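Jirkeden Community Forum
Board: Facilities and Shared Spaces
Topic: Proposed replacement of the floor in the family room, Sostetti Centre

Flivura_Facilities
Posted 08/06/2020

Members are advised that quotations have been received for the replacement of the floor covering in the family room at the Sostetti Centre. The room has an area of 364 square feet. Two options remain under consideration: cushioned sheet vinyl supplied and laid by Van Dijk, at $1115, and retention of the existing grey marbled surface with the addition of a large washable mat, at $800. Both figures include delivery. Neither includes the removal of furniture, which would be carried out by members.

Comments are invited on durability, cleaning, noise and suitability for young children. Comments on the colour of the walls should be directed to the separate topic, where there is no shortage of them.

marbled_opinion
I wish to record my support for retaining the existing surface. It is easily swept, it does not show every mark, and it has given no trouble in the years my family has used the room. A sheet product will lift at the doorway, as it did in the kitchenette, and the lifted edge will then be a tripping hazard that somebody has to glue down each winter.

northern_tenant
With respect to the previous poster, the kitchenette was laid over an uneven base by a different contractor. I do not consider it a fair comparison. My own concern is noise. The family room is directly above the reading room, and a dropped toy is plainly heard below. Residents who use the reading room in the afternoon have raised this more than once.
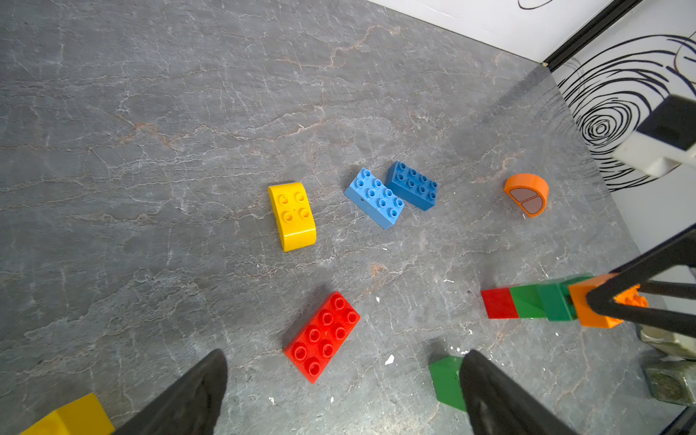 I would also ask whether the quotation from Van Dijk provides for an acoustic underlay. If it does not, the additional expenditure may achieve very little, and the mat would be the more sensible purchase.

Flivura_Facilities
In reply to northern_tenant: the quotation provides for the cushioned backing of the product itself. No separate underlay is included. We have requested a revised figure and will post it when it is received.

parcel_and_post
I am not persuaded by the mat. A mat of any size must be lifted in order to clean beneath it, and our cleaning contract does not extend to lifting. We should expect crumbs and sand to accumulate under it from the first week. There is also the matter of the edges, which curl. If marbled_opinion is troubled by a lifted edge at one doorway, I would point out that a mat has four of them.

marbled_opinion
The mat specified is a weighted one and I am informed that the edges are bevelled. As to cleaning, a line could be added to the contract at renewal. I would further note that wheeled toys and building blocks are more easily used on a hard surface. My grandchildren gave up on towers altogether at the other centre, where the floor is soft underfoot and nothing will stand straight.

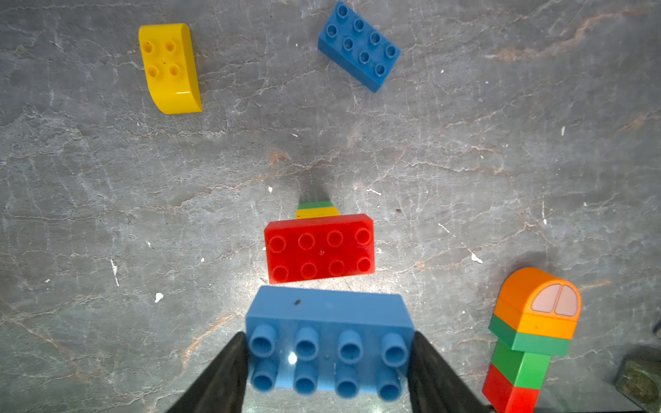

Blue and red building blocks on grey marbled flooring with rust-orange veining.

quietside
Could I ask that warmth be considered as well? Parents sit on the floor in that room for an hour or more, and in January it is not a pleasant experience. I would accept either option on that basis, although I lean toward the vinyl as it would cover the entire room, including the area by the window where the draft comes in.

northern_tenant
I agree with quietside on warmth. I disagree that either option is equally acceptable. Half of the noise complaint concerns chairs being dragged, and the chairs are not going to be on the mat. Felt pads were fitted to the legs 2 years ago and most have since come off.

parcel_and_post
Replacement felt pads should be purchased regardless of the decision. I would favour the screw-in type over the adhesive.

marbled_opinion
On the felt pads I have no objection. On the floor my position is unchanged. The difference between the two quotations would pay for the pads and for a proper draft seal at the window, and the sound surface we already have would stay where it is.

Flivura_Facilities
Thank you to all who have responded. The points on acoustic backing, the cleaning contract and the draft at the window have been noted and will be included in the summary placed before members. Screw-in felt pads will be ordered separately from the existing maintenance budget. This topic will remain open until the end of June, and the revised quotation from Van Dijk will be added here once received.

quietside
Would it be possible to obtain a sample of the vinyl and leave it at the front desk? I would like to see the colour in person before expressing a firm preference.

Flivura_Facilities
A sample has been requested.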